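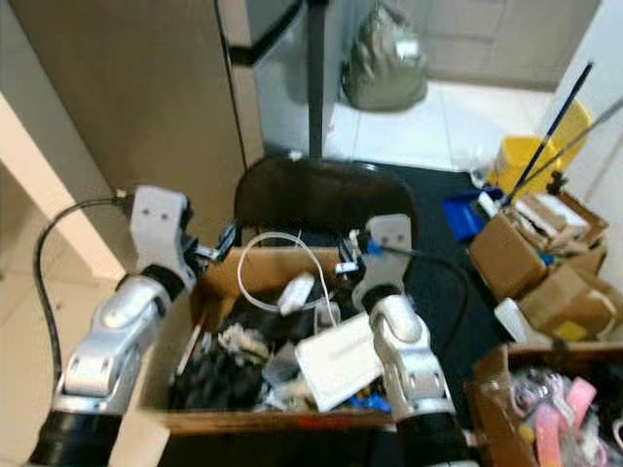 Gestton Street Names

Gestton is a plain list of street names from 71 small towns, with a note on where each name came from. I love this stuff – why a lane is called Tannery Lane when the tannery is long gone, or how one town ended up with two Mill Roads – and I hope you will too!

What you get

streets.csv has almost 3000 rows, one per street. The columns are town, name, old_name, origin and source. If a street never changed its name, old_name is blank.

towns.csv gives the spelling used for each town. Jistholm and Vesitz both have older spellings on maps, so check there first if a search comes up empty.

Known gaps

Lundgren is thin. Only 15 of its streets have an origin filled in, and I'd be thrilled to get more. Some origins are local stories with no paper behind them. Those say "told" in the source column, and they are some of my favorites.

Using it

Any spreadsheet program will open the files. They are saved as UTF-8, so pick that if accented letters look wrong.

Fixes are very welcome – send the row, the change and where you found it. The next update is planned for July.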